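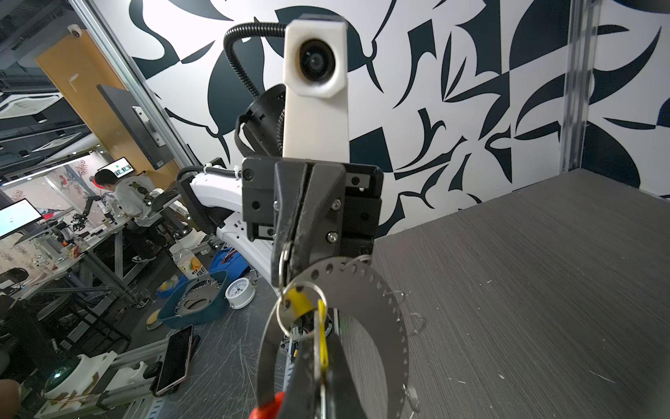
4 min read

Polen key tags, after a long winter and most of a summer with them
By Agustina Retamal
21/06/2022

My mother-in-law, Graciela Ulloa, kept the keys to her rental cabins in a cookie tin. When Leandro and I took the cabins over from her, the tin came with them, and for the first season I spent a good part of every arrival day sitting on the office floor trying keys that all looked alike to me (she could tell them apart by feel, bless her). So I am the sort of person who gets excited about key tags, and you should read this with that in mind.

The ones I settled on are made by Polen. They come in a bag with a mix of colors, a split ring for each tag, and a sheet of paper slips to write on. I paid 3,770 pesos for mine at the hardware store in town, and the refill slips are another 2,000 if you want them, though you can cut your own from an index card and I have done it plenty of times with kitchen scissors.

Let me start with what I love, which is the color. We gave every cabin its own: yellow for the one by the creek, green for the one under the oaks, blue for the big family cabin, and so on until we ran out of cabins. A yellow plastic tag on a silver split ring shows up against just about anything, and I can't tell you how much that has saved us at the bottom of coat pockets and tool drawers and, once, a wheelbarrow. Guests like it too! They come back from the lake and ask for "the green one, please" and they are right about which one is theirs, even the children.

The plastic has held up better than I expected. It's a bit soft, so it doesn't chip when it lands on the porch tiles, and the little window over the paper slip snaps down firmly. I did have two windows cloud over after a January of sitting on the dashboard of the truck, where it gets hot enough to bake bread. The writing underneath was still readable if you tilted it. Ballpoint fades faster than pencil, by the way, and pencil is what I use now.

Now for the rings, and here I have to be a little less kind. The ones in the bag are thin. They are fine for a single door key, but put a door key, a gate key and a padlock key together and the coils start to spread, and then one evening you're walking up to the pump house with a tag in your hand and no key on it. Leandro found ours in the gravel the next morning, after a good deal of crawling. I've since moved our heavier bunches onto Durán rings, which are sold loose from a jar at the counter and are so stiff that I open them with the tip of an old butter knife. My thumbnails have forgiven me.

If you have trouble with your hands, I'd go the other way and keep the thin rings. Graciela has arthritis and can manage those by herself – the stiff ones she hands straight back to me with a look.

I tried two other kinds before these, and it seems only fair to mention them. The Jaster tags are hard, clear plastic and very smart on the day you buy them. By the end of the first season most of ours had cracked at the hole, right where the ring goes through. The Priment ones are stamped metal, handsome as can be, and I still have one on my own house key because I like the weight of it. For guests they were hopeless. You can't color-code them, the stamping is small, and they scratched the varnish on every door they hung against. My neighbor Abelardo Fuentealba swears by his and has used them at the stables for years, so perhaps horses are gentler on varnish.

A word on what to write on the slip. Please don't put your address there, or the cabin name if it's painted on a sign by the road. We write a phone number and leave it at that, and the color tells us the rest. A hiker rang us from the bus station last fall with the blue set, and Santino Arancibia, who drives the afternoon bus, dropped it off at the gate on his way home. I sent him off with a jar of quince jam, and I believe he'd have preferred two.

Where you hang them matters nearly as much as the tag. I'd been using cup hooks screwed into a board, and the tags are just wide enough that they overlap if the hooks are close together, so give them more room than looks right when you're standing there with the drill. I had to fill my first row of holes with wood putty and start over. The hole in the tag is a decent size and will go over a cup hook without the ring if you need it to, which is handy for spares.

I'd like to see Polen sell the colors separately. As it is, I have a drawer full of brown and nobody wants to stay in the brown cabin. A better ring would be welcome too, and I would gladly pay a bit more for it.

For a few cabins, a garage, a church hall or a family with too many padlocks, I'd buy them again tomorrow, with a handful of Durán rings for the heavy bunches. The cookie tin has gone back to Graciela, who keeps buttons in it.

Rating: 4 out of 5
Good for: light bunches, guest keys, people who lose things
Less good for: big old iron keys, anything that lives on a dashboard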